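Avo 머그 정리 노트 (README)

안녕하세요, 이 폴더를 열어 주셔서 고마워요! 여기는 제가 책상 위에서 쓰는 머그와 컵을 하나씩 적어 두는 곳이에요. 이름은 Avo라고 붙였어요. 처음에는 그냥 메모장에 "초록 머그, 손잡이 좋음" 같은 말만 써 놨는데, Lucie Poirier가 자기도 보고 싶다고 해서 남이 읽어도 알아볼 만한 모양으로 고쳐 쓰기 시작했어요. 그러다 보니 컵마다 텍스트 파일이 하나씩 생기고, 폴더도 나뉘고, 결국 README까지 쓰게 됐네요. 취미가 이렇게 커질 줄은 몰랐어요 :)

마지막으로 고친 날: 10/3/20

뭐가 들어 있나요

지금은 35개가 넘는 메모가 있어요. 머그가 대부분이고, 뚜껑 달린 텀블러랑 유리컵도 조금 섞여 있어요. 폴더는 4개로 나눴어요.

mugs: 손잡이 있는 것 전부. 도자기든 보온 머그든 일단 여기로 와요.
tumblers: 손잡이 없는 보온컵.
glass: 유리컵. 아직 많이 비어 있어요. 좋은 유리컵 있으면 추천해 주세요!
misc: 어디에 넣을지 모르겠는 것들. 국그릇인지 컵인지 애매한 애도 하나 있어요.

메모 쓰는 법

파일마다 적는 항목은 똑같아요. 이름, 색, 손잡이, 입 닿는 부분, 그리고 하고 싶은 말. 이름은 제가 부르는 대로 적어요. 가게에서 붙인 상품명은 금방 잊어버리거든요. 파일 이름도 그걸 따라가니까 "연초록머그.txt" 이런 식이에요.

색은 생각보다 골치 아파요. 낮에 보면 회색빛 도는 초록인데 저녁 전등 밑에서는 거의 베이지처럼 보이는 컵이 있어요. 그래서 저는 낮에 창가에서 본 색을 적기로 했어요. Vlasta Papadopoulos는 색상표 번호를 쓰자고 했는데, 컵 하나 적자고 색상표까지 꺼내는 건 제 성격에 안 맞더라고요 ㅎㅎ 대신 "연한 세이지색", "탁한 하늘색"처럼 말로 풀어 써요. 같은 초록이라도 노란 기가 있는지 회색 기가 있는지만 적어 주면 나중에 찾을 때 훨씬 편해요.

손잡이 항목에는 모양이랑 손가락이 몇 개 들어가는지를 써요. 저는 손이 큰 편이라 4개가 다 들어가면 무조건 점수를 후하게 줘요. 2개만 겨우 들어가는 찻잔 손잡이는 예쁘긴 한데 매일 쓰기엔 좀... 물론 이건 제 손 기준이니까 그냥 참고만 하세요.

입 닿는 부분은 재질이랑 두께 느낌을 적어요. 도자기는 "얇다/두껍다" 정도로 충분하고, 보온 머그는 테두리가 스테인리스 그대로인지 다른 색이 입혀져 있는지를 꼭 적어요. 저는 은색 테두리가 반짝 드러나는 쪽을 좋아해요. 뚜껑을 벗겨 놓아도 어쩐지 단정해 보이거든요.

연초록 머그에 대해

mugs 폴더에서 제일 길게 쓴 메모가 이거예요. 편애 맞아요! 연한 세이지색 몸통에 은색 스테인리스 테두리, 손잡이도 몸통하고 같은 색이에요. 앞면 아래쪽에 작은 로고가 있는데 워낙 작고 연해서 메모에는 그냥 "작은 로고"라고만 써 뒀어요. 책상에 짙은 색 매트를 깔고 올려놓으면 색이 제일 곱게 살아요. 흰 상판에 바로 두면 조금 심심해 보이고요. 혹시 같은 색 컵을 가지고 계시면 어두운 바탕에 한번 올려 보세요.

씻을 때는 부드러운 스펀지만 써요. 예전에 다른 컵을 거친 수세미로 박박 닦았다가 겉면이 얼룩덜룩해져서 한참 속상했어요. 커피 자국은 베이킹소다를 푼 따뜻한 물을 담아 뒀다가 헹구면 대체로 지워져요. 그리고 테두리 바로 아래 이음매에 물기가 남기 쉬우니까 마른 행주로 한 바퀴 돌려 닦아 주는 게 좋아요.

알아 두실 점

여기 적힌 건 전부 제 느낌이에요. 보온 시간을 재 본 적도 없고 용량도 안 적었어요. 살 컵을 고르려고 오신 분께는 좀 싱거울 수도 있어요.

예전 메모에는 Grurach이라는 말이 자꾸 나오는데, 제가 부엌 선반에 붙인 이름이에요. "Grurach 윗칸"이라고 적혀 있으면 자주 안 쓰는 컵이라는 뜻이고, "Grurach 앞줄"이면 거의 매일 꺼내는 컵이에요. 새 메모에는 안 쓰려고 하는데 손이 기억해서 가끔 또 적어 버려요.

8월에 폴더를 옮기면서 misc 안의 줄바꿈이 몇 군데 깨졌어요. 보이는 대로 고치고 있으니 이상한 데가 있으면 알려 주세요.

메모를 보내 주실 때는 한 파일에 컵 하나만 적어 주세요. 길이는 상관없어요. 한 줄짜리도 환영이고, 할머니 댁에서 물려받은 컵 이야기를 두 쪽 넘게 써 주셔도 기쁘게 읽을게요!
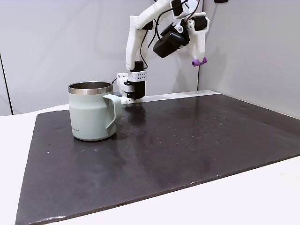
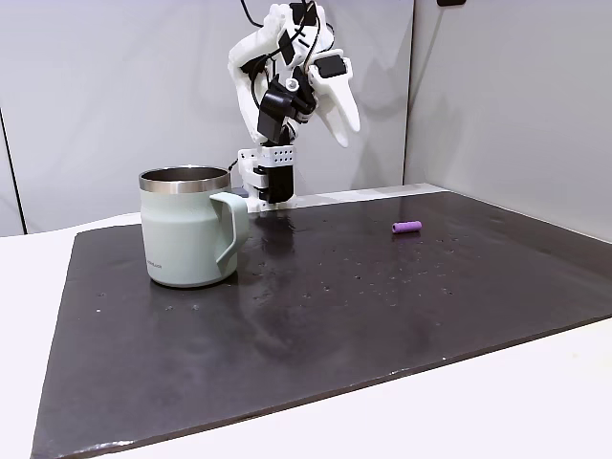
연초록 머그, 은색 테두리와 같은 색 손잡이. (mugs/연초록머그.txt)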